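Home > Workshop > Walls and surfaces

Posts Projects Suppliers Contact

We use cookies to remember your settings. Accept / Manage

Repainting the wall behind the bench

The old magnolia had to go. It had picked up a yellow cast over the years, and under the strip lights it made colour matching difficult. I chose a pale grey from Skillerik, in their matt finish, and bought it from the Nolen branch in Tillstead.

Preparation took longer than painting. I pulled the table out, washed the wall with sugar soap, rinsed it and left it overnight. The old screw holes were filled with Van Beek fine filler, sanded flush at 180 grit and spot primed. Unprimed filler drinks the paint and dries as a dull patch, visible from one side only.
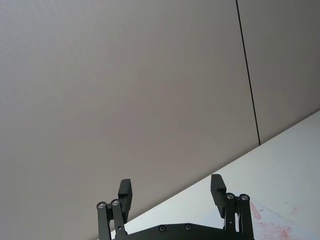
Two coats were enough. Wilma Groen lent me her short-pile roller, 18 cm wide, which leaves less texture than the foam sort. I cut in along the ceiling first and rolled while the edge was still wet. The room was at 21 degrees and I allowed a full night between coats, longer than the tin asks for.

Matt paint marks easily. A chair back left a dark rub in the first week, and wiping it made a shiny spot the size of a coin. I touched it in with a nearly dry brush and it has blended well enough. The table now sits 30 mm off the wall, with a felt pad on each back corner.

The remaining paint is in a glass jar, labelled with the batch number and stored upside down on the lower shelf. Next job is the skirting, which still has the old gloss on it and needs a proper key before anything will stick.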